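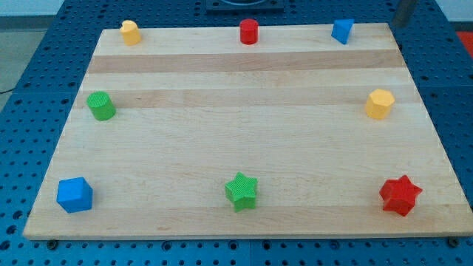 Can a machine tidy up after the kids yet? Sort of, if you start small. I run my Kiani arm through a put-away test before I trust it with a real toy box, and plastic shapes on a wooden board do nicely - hearts and stars are fussier to grip than a plain cube.

1. Space the blocks round the edge of the board and keep the middle clear.
2. Set the speed to 20 per cent.
3. Press Start and let it have 5 goes.

Note: mine took around 85 seconds a block at first, so put the kettle on!

Caution: keep your fingers off the board until the arm has parked.

202 shares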